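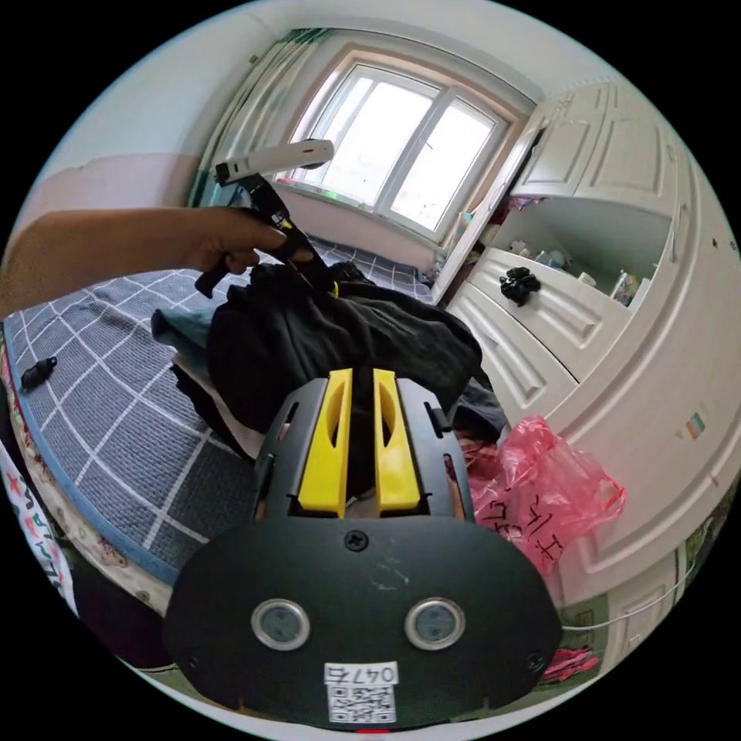
4.3 Rules for work in private homes

This section is for operators who record household tasks with the Jokero hand-held gripper in a bedroom or living room. Please read it completely before the first session. Rules for kitchens are in section 4.4, and they are more strict about liquids.

Before you enter the home

1. Check that the consent form is signed by every adult who lives at the address. A form signed only by the owner of the apartment is not enough.

2. Compare the number on the gripper label with the number in the session sheet. If they are different, correct the sheet. Do not put a new label over the old one.

3. Look at both finger pads. A pad with a crack or a torn slot must be changed before work. Pads must be changed in pairs.

4. Clean the two round sensor windows with the dry cloth from the case. Paper towels leave small fibers on the glass.

Note: The screws of the body plate are set at the factory in Szénási. Operators must not tighten them. If a screw turns by hand, send the unit back.

Preparing the room

5. Ask the resident to put away letters, medicine, bank cards and family photos. The operator does not move these things himself or herself.

6. Open the curtains if the resident agrees. Daylight from one side is acceptable. When the sun falls directly on the work surface, wait or change the side of the bed.

7. Keep cabinet doors in the position in which they will stay during the whole recording. A door that is open at head height must be closed, or the operator must work on the other side.

8. Keep a free way to the door of the room. Bags, shoes and belts lying on the floor where you walk must be moved with permission.

CAUTION: Plastic bags are slippery under the foot. Look at the floor before each step back, as your eyes will be on the gripper.

Working with clothing

9. Make the pile on a flat part of the bed. The pile should not be higher than 300 mm. Dark clothes may be used together, but put a lighter cloth under them so that the edges can be found.

10. Empty all pockets before you start. Pins, hooks and open zippers can cut the pads.

11. Close the fingers slowly until the cloth holds, then lift. Do not pull a garment which is caught under another one. Release it, and take it from a different place.

12. When two persons work on the same pile, they agree who moves first. The second person says "clear" when the hand and the tool are out of the pile. Silence does not mean clear.

13. Small loose parts, for example caps and connectors, go in the parts box of the case. They must not stay on the blanket.

WARNING: Never close the gripper when the fingers of another person are between the pads. The spring does not stop by itself.

Breaks and finish

14. One recording block is 4 tasks. After each block put the gripper down and rest the wrist. The operator can ask for a longer break at any time and does not have to give a reason.

15. Put the clothes back as the resident wishes. Ask, do not guess.

16. Send the session sheet within 72 hours. Write down any damage, also very small damage, such as a pulled thread.

Note: If the resident wants to stop, the session ends at once. Recordings from that visit are kept locked until the coordinator has spoken with the resident.

Contacts

Questions about consent: Glenys Quinlan, Nundel office, extension 246.
Repair and spare pads: Dénes Illés, Brakov workshop. Units which arrive after noon are opened the next working day.

Changes in this edition: rule 12 is new. Rule 9 had a wrong height in the October edition, please destroy old printed copies.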